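The School of Picking Things Up

At a small robotics firm in Gralden, the training data gets made one dropped object at a time

By Veronika Borbély

The first thing I learn at Lahlou is that I am worse at grabbing a banana than a four-year-old. I have been given two handles, a screen and a chair that somebody has already adjusted for a much taller person. On the screen is a banana on a table. The banana does not exist and neither does the table, and that makes it more embarrassing when I knock one off the other.

"Keep it," says Hanane Helmy from the next desk, without looking up. She means the recording. My failure has been saved, labeled as a failure and filed with the rest, where it will presumably be of some use to a machine that would like to know what not to do.

Lahlou occupies the upper floor of a former piano showroom in Gralden, a town whose other main industry is parking. The building still has the wide stairs, built so that instruments could be walked down them by four people swearing. The firm makes software that tells robot hands where to hold things. It sells this software to people with warehouses and sorting lines, who have plenty of things and a limited supply of hands. What it really manufactures, though, on an average day in July with the blinds down and a fan going, is examples.

An example, in the local sense, is one attempt. A gripper approaches an object, closes on it, lifts, tilts, gives it a shake, and either has it at the end or doesn't. Every attempt comes with a picture of how things looked and a note of how they went. Pile up enough of them and the learning system starts to notice what the winners have in common. On a good night the simulator gets through up to 2000 attempts per object, and Helmy comes in at eight with a coffee to see what the night shift has thrown on the floor.

She trained as a piano tuner, and for a while I assume this is a joke about the building. She did tune pianos, in Dostinberg, for six years. "You listen to one string and then you listen to the next string," she says. "People think it must be very different from this."

The real arm lives at the back behind a yellow line of tape. It is called Bostberg, after the delivery depot it was sent to by mistake before it reached Gralden, and it is slow. Bostberg manages 44 attempts in an hour when nothing rolls under the radiator. Things roll under the radiator a good deal. There's a broom handle with a hook screwed into the end that hangs on its own nail by the door, and new employees are shown it before they are shown the bathroom.

So most of the schooling happens in simulation, where gravity is a setting and the floor gives everything back. The physical arm is kept for what Souad Hegazy calls finals. Hegazy runs the simulator. She has a low opinion of bananas, which she considers overused.

"Everybody has the banana," she tells me. "Banana, mug, drill, box of crackers. You can train a hand that is a genius with those and then you give it a shoe and it has no ideas at all."

Her remedy is volume and bad taste. The object library at Lahlou is a junk shop. Some of it was scanned on a turntable in the kitchen, starting with the contents of the kitchen. A great deal more came in bulk from collections of models people had built for games, films and reasons of their own, and it arrived with no regard for what a warehouse might stock. I scroll past a trombone, a bust of a bearded man, three kinds of goose, a birthday cake with a slice out, a lawn flamingo and an anchor. Sizes are a matter of opinion. The first cathedral Hegazy loaded came in at the height of a salt shaker, and the gripper picked it up beautifully by the spire.

Each object has to be given a weight, and somebody has to decide where that weight sits. This falls to Khadija Chraibi, who has the desk by the window and the kitchen scale. When a thing exists in the building she weighs it. When it doesn't she looks it up, argues with herself and types a number. She shows me a file of these rulings, which has a column headed "Why" that reads, in places, like a diary. Beside the goose: "Hollow? Decided no." Beside the anchor: "Absurd but fair."

The weights matter more than I would have guessed. Early on, all the models were treated as if they were the same stuff all the way through, and the system came out of training with a sunny confidence about the middles of things. It took a hammer by the middle. It took a frying pan by what it calculated to be the middle, and on the real arm the pan swung round and rapped Bostberg on the wrist. Chraibi went back through the library after that, starting with anything that had a head at one end. It took her 15 working days and she did not enjoy the golf clubs.

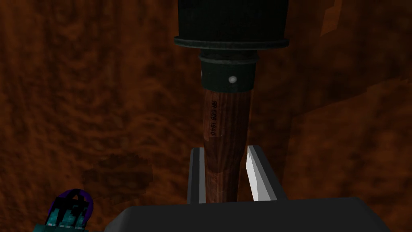 Chraibi's least favorite category is still the long thing with a lump on top. She has a whole shelf of them in the library: mallets, plungers, a mace, maracas, toilet brushes, table lamps. From the hand's side they pose the same question, and the museum-shop end of the collection poses it as well as any. Take the stick grenade, which came in with a batch of old military models and has stayed because its shape is so awkward. It's all head, a wide dark cylinder with a flange under it, and then a long wooden handle that narrows just enough to be annoying. The fingers go on either side of the handle, with the head straight up above them, like a waiter carrying a very bad drink. Whoever made the model cared about it, too. There is a little silver rivet on the collar and small black lettering down the wood that seems to say "RR 666 1940," and none of that tells a gripper anything about where the weight is. Chraibi's note in the "Why" column says only "Top. Obviously."

I ask whether the system minds what it is holding. Hegazy says it has never asked. The labels are taken off before training, so that a maraca and a mace arrive as two shapes of similar temperament, and the names survive only in the spreadsheet, where people need something to complain about.

The backdrops are shuffled as well. Left to itself, a learning system will cheat like a bored student, and if every good grasp in its textbook takes place on a gray table it may conclude that gray tables are the secret. So Hegazy feeds in surfaces from a folder she has been fattening for years, and moves the lamps about, and leaves other objects lying around to be ignored. Her test for whether she has gone far enough is to show the results to her mother. If her mother asks where on earth that is supposed to be, it goes in.

The checking is done by people, and this is the part of the business that gets left out of the brochures. Yasmine Mansour reviews what the simulator claims are successes, and she is a hard marker. Simulated fingers sometimes sink a little way into the thing they're holding. Objects balance on a knuckle and get scored as held. Once a garden gnome got wedged between the gripper and the floor in such a way that it vibrated for the full length of the attempt without falling, and the machine put it down as its best work of the evening.

Mansour plays me a run of 101 clips at double speed, tapping one key for yes and another for no. She wears headphones, although the clips have no sound. By the end I'm convinced I could do it, and she lets me try, and we disagree on a teapot. I say it's held. She plays it again and points at the lid.

"Would you pour from that?" she says.

I would not. She taps no.

At four in the afternoon everybody stops for finals, which involves rolling their chairs up to the yellow tape. The week's newly trained model has been loaded onto Bostberg, and a plastic tub of objects it has never met has been carried in from the kitchen. Chraibi tips them out. There's a whisk, a rolled-up pair of socks, a bicycle bell, half a coconut left over from somebody's birthday, and a rubber mallet, which gets a murmur.

The socks go up at once. The whisk goes up by its wires, which Helmy says is legal, though she makes a face. The bell rings when it's gripped and Bostberg, having no ears, carries on. The coconut is attempted from the left and then from the right and then, after a pause that I can only describe as thoughtful, from directly above, and skids off across the floor in the direction you'd expect.

Helmy is already reaching for the broom handle.

The mallet they save for last. The arm comes down over it and hovers, and the fingers drift along the handle toward the middle, and Chraibi says something under her breath in a language I don't speak. Then they drift a little farther, up under the head, and close. The lift is slow. The mallet tips perhaps the width of a thumb and stays there, and Bostberg gives it the regulation shake, and it stays there some more.

There isn't any applause. Mansour writes "held" on the whiteboard and underneath it, smaller, "ish." Hegazy wants to know who chose the coconut and whether they still have the other half, as she would like to scan it.

Before I leave I'm allowed one more go at the banana. I come in low this time, with the fingers square across it, and I get it off the table and hold it up for the full three seconds, and I'm looking around for somebody to tell when I let go of the handle. Helmy keeps that one as well. It's filed under failures, next to the other, with my initials on it.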